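Workshop tips: when the packing line goes automatic

At Grametti the packing arm took over the heavy lifting in April. The people who used to lift now spend part of the shift with hand grippers, going through each job so the arm has something to copy. These tips come from them.

Keep both forearms at the same height over the table. Shoulders get sore before hands do. 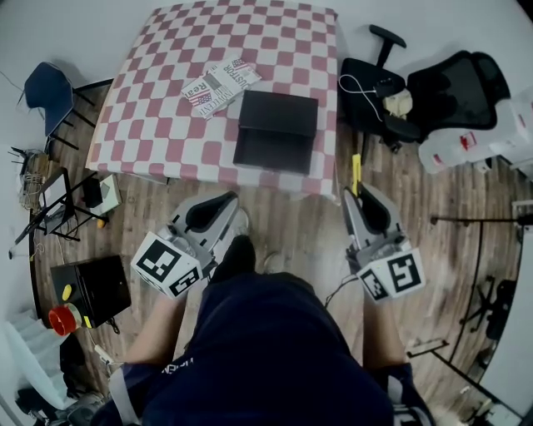 Two hand grippers at the checkered table.

Let cables trail on your outer side and look down before you step. Shoes with a firm sole help on long days — so does a mat.

Wipe the finger pads with a barely damp cloth at the end of the shift. Oanh Vi keeps one cloth for pads and another for the housings.
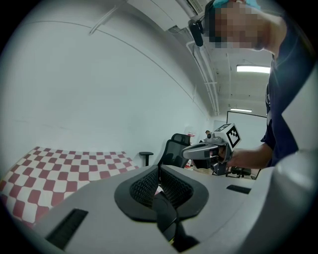
Black finger pad up close, with a second gripper in hand behind it.

Change places every 2 hours. Ask your lead how gripper time goes on the time sheet. Ours is entered under code 1318, the same rate as packing.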